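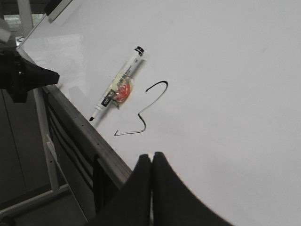
PROVSTEAD - The Provstead Football Club will open the coming season with a head coaching job split between two people, a new practice schedule, and a playbook cut from 661 plays to 189. The club announced the changes in May, after a spring in which the coaching staff met most evenings in the film room and argued about third down. A good deal of that arguing was done with a black-capped marker and a whiteboard, and the board is now down to a single wavy black line, so the old playbook now exists only in binders. The binders are available to any opponent who wants them. The club believes they would do more harm over there.

Provstead plays semi-professional football in the Clundum League, a nine-team outfit that stretches from the river towns to the far side of the county and draws its players from loading docks, high school gyms, accounting offices and one dairy. The club finished last season with three wins. It would like to stress that one of these came on the road.

The new arrangement divides the head coach's duties down the middle. One coach will run practice and prepare the team during the week. The other will take over at kickoff, call the game, talk to the officials and explain the result afterward. The two will have equal rank, equal pay and equal parking. They will share an office, as they did when they were both coordinators and were not on speaking terms for most of October.

The club looked at the usual options first. It considered hiring a well-known former college assistant, who asked for a relocation package larger than the club's equipment budget. It considered promoting one coordinator over the other, which would have meant losing the other. It also considered leaving the job open and letting the quarterbacks sort it out, a plan that had strong support among the quarterbacks.

In the end the club went back through its own game film. What it found was a team that practiced well and then played as though it had been introduced on the bus. Preparation was fine. Decisions on game day were slow, and the sideline burned timeouts at a rate that the league office described in a letter as "noted." On 3 separate occasions last season, Provstead called a timeout to discuss whether to call a timeout.

"We had a head coach problem, and we've responded by having twice as many head coaches," the club said in a statement. "We understand how that sounds. We would ask supporters to look at how one was going."

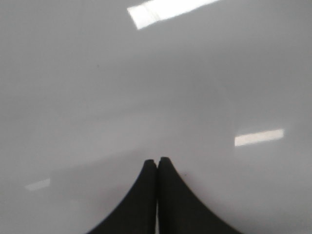 Under the new plan, the weekday coach hands over a single sheet of paper two hours before kickoff. The sheet lists the plays the team has practiced well enough to run in public. The game day coach may call anything on the sheet and nothing off it. If a play isn't on the sheet, it doesn't exist, however good it looked on television.

The cut to 189 plays follows from the same idea. The previous playbook had been added to by four head coaches in a row and thrown out by none of them. It contained two different plays with the same name, a section on a formation that the league has since made illegal, and eleven pages on defending a particular running back who retired and now referees. Players were expected to learn it in the off hours. Most learned the first tab.

Of the plays that survived, the club expects to use fewer than half in any given game. The rest are there for bad weather, injuries and the second half at Clima, where the visiting sideline is on a slope and the wind comes straight off the reservoir. Provstead hasn't won at Clima in a long time. The club doesn't wish to say how long, but the scoreboard there was a different shape.

Practice will change too. Sessions will start at 6:30 p.m. and end at 8:15 p.m., replacing the old system in which they started when enough people had arrived and ended when somebody turned off the lights. Special teams will go first, while everyone is awake. Conditioning has been moved from the end of practice to the middle, following a study by the training staff that consisted of watching who left early.

Film review will be capped at forty minutes. Players told the club in an exit survey that they stopped taking things in after that point, and several said they had stopped well before it. The coaches will pick twelve clips a week, six good and six bad. Finding the six good ones was at times a challenge last fall, and the staff has been given permission to use warmups.

The defense will keep its current scheme and its current coordinator, having been the part of the team that worked. It gave up fewer points than all but two clubs in the league and spent more time on the field than anyone should. The club has formally thanked the defense and has told the offense that it did so.
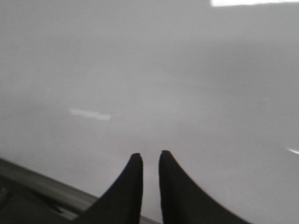 The club has also signed a one-season agreement with Zaidi, a sports scheduling and communications firm with offices in Clundum, to handle the link between the press box and the sideline. Last year this was done by hand signal, and before that by a cousin. Zaidi will supply headsets, spare batteries and a person who knows which is which. The headsets were tried out at a spring scrimmage and performed as hoped until halftime, at which point the club learned about the spare batteries.

Supporters have asked what happens if the two coaches disagree. The club has an answer, and it runs to a page and a half. During the week, the weekday coach decides. From the coin toss to the final whistle, the game day coach decides. At all other times, including the drive home, neither one decides anything and they are encouraged to listen to the radio. If the arrangement breaks down entirely, the matter goes to the club's football manager, who has promised both of them that neither would enjoy it.

The split will be reviewed at the bye week. The club has set itself a short list of things to measure: timeouts left at the end of each half, delay of game penalties, and points scored in the third quarter, a period in which last year's team was outscored by nearly everybody. Wins will also be considered.

Season tickets are on sale now at the clubhouse window and at the feed store. Prices are unchanged from last year. The first 100 buyers will receive a seat cushion in club colors, left over from a promotion two seasons ago and stored indoors for most of that time. Families with children under 12 can get the lawn rate, which is cheaper and closer to the snack stand. Dogs are welcome on the lawn but can no longer be brought to the rail, following the onside kick in the Clima game.

Open practice will be held in the last week before the opener. Supporters may watch from the home side and are asked not to shout suggestions until the game day coach takes over, when they may do as they always have. Both coaches will take questions together afterward at the fifty-yard line. They'll be given one microphone.

About the Provstead Football Club
The Provstead Football Club has played in the Clundum League since the league let it in. The club has won the league title twice and has the trophy from one of them. Home games are played at the municipal field behind the middle school, with free parking in the gravel lot and paid parking in the same lot once it fills up.

Press contact
Media requests should go to the club office, open from noon to 4 p.m. The office would prefer an email. Sideline passes must be picked up in person an hour before kickoff.

Share this release
14 shares | 6 comments

Get club news in your inbox. Sign up for the Provstead newsletter. You can unsubscribe at any time.

This site uses cookies to remember your preferences. Accept | Manage settings

Related releases
Clundum League confirms kickoff times for the fall
Provstead to replace goalpost padding at north end
Statement on the visiting locker room at Clima
Tryout dates set for kickers, long snappers and anyone over 250 pounds
Clubhouse window hours extended for ticket sales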